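Winter fair in Unham, a few notes

8 January 2022

I helped out at the Unham winter fair again, mostly on the stalls side, and I said I would write up how it went while it was still fresh. The short version is that it was busier than last year, the parking was worse, and the soup ran out before one.

We had 22 stalls signed up. Three dropped out in the last week, two with colds and one with a van that wouldn't start, so we spread the rest out along Mill Street and put the bench seating in the gaps. That worked well enough that I'd plan for it next time. 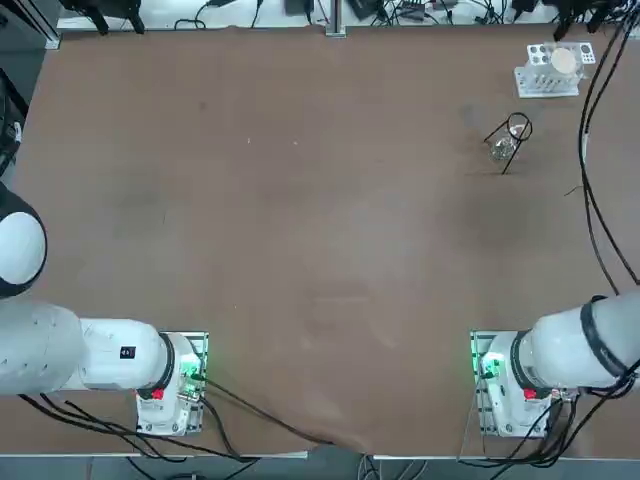

The Olineck bakery took the corner spot by the library and had a line most of the morning. They brought the rye rolls and the cinnamon twists, and left the big cakes at the shop because of the wind. Next to them was Rautiainen, the knitwear people, who sold hats and not much else. It was 22 degrees when we opened, so hats made sense.

Music was on the library steps. The school band played first, then a fiddle group from Illon, who were supposed to do half an hour and did closer to fifty minutes. The raffle got pushed back and a few people left without hearing the numbers. If you bought a ticket and went home early, the list is taped inside the library door and prizes can be picked up until the end of the month. 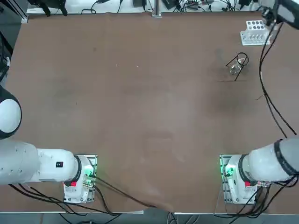
We sold 184 raffle tickets, and the money goes toward the new lights for the street. The old strings have been patched so often that half of them no longer match. I priced replacements before Christmas and we are nearly there. A second, smaller raffle at the February supper should cover what's left.

Parking is the thing I heard the most complaints about. The church lot was full by ten, and cars ended up on both sides of Pond Road, so the bus had to back out. I think we need to ask about using the field behind the school, and we need to ask early.

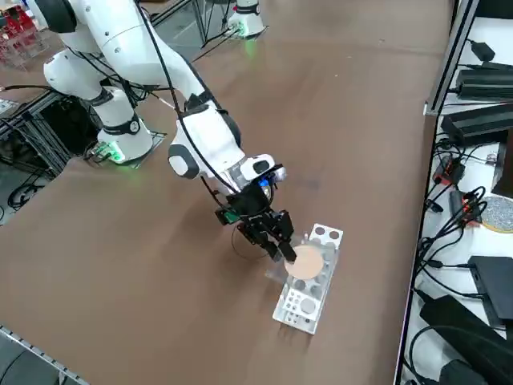 Pirjo Partanen wrote to me that the field is too soft in winter and that she would sooner see a shuttle from the train station, every 20 minutes or so, with the stalls chipping in for the driver. I like that better than my idea. I'll get a price for it before the supper.

Stall forms for next winter will be at the library desk from February 5. The fee stays the same. Bring your own table.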